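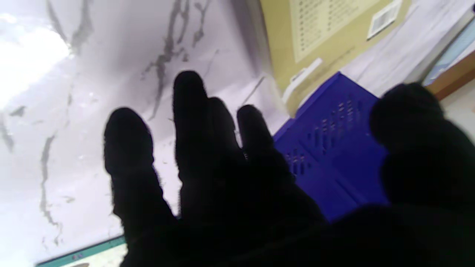 Household Goods Desk, Fomum Reference Library

Plastic storage crate

A plastic storage crate is a rigid, open-topped container used to hold and carry household goods. Small crates are common on kitchen counters, desks and shelves, where they hold packaged food, books, stationery and other items that would otherwise lie loose. Most have pierced walls, which save material and let air reach the contents.

Design

Household crates are usually molded in one piece from polypropylene or polyethylene. The walls may be cut with round holes, slots or long ovals set in straight or slanting rows. Oval openings show what is inside while keeping larger goods in place. Blue is a common color, along with white, gray and green.

The Vemier pattern, named for the workshop that drew it up, has a thick rim and a ribbed base. In a load test on 25 crates of this type, more than 500 liftings were made before the first rim cracked. Cheaper crates with thin rims tend to bend at the long sides when full.

Use with packaged food

Dry goods sold in plastic film are often kept in crates because the packets slide when stacked. Film packets have a slick surface and change shape as the contents shift, so they are normally stood on edge, with the printed front facing out. Large packets that do not fit are laid flat beside the crate or on top of it.
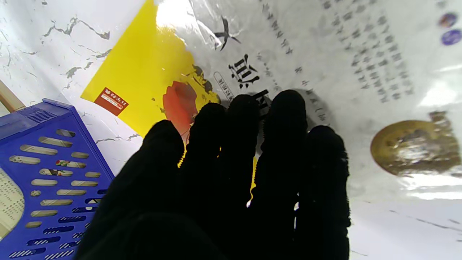

Use with books

Books can share a crate with other goods if they are kept upright. Hardcovers go in first, against the longest wall, and thinner items fill the space that is left. A crate turned on its side works as a small shelf — the open top becomes the front — and books can then be taken out without lifting the ones above them. Glossy covers mark easily on rough plastic, and a sheet of paper is sometimes placed along the wall.

Surfaces

Crates are often set down on stone or stone-patterned counters. The plastic is softer than marble and rarely scratches it, but grit caught under the base can leave fine lines. The Jondau housekeeping manual advises wiping the base before the crate is moved.

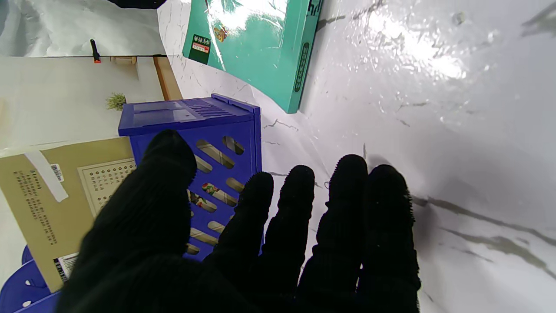

Can a pierced crate be used for loose grains?
Grains will fall through the openings, so they should be put in a closed bag or jar first.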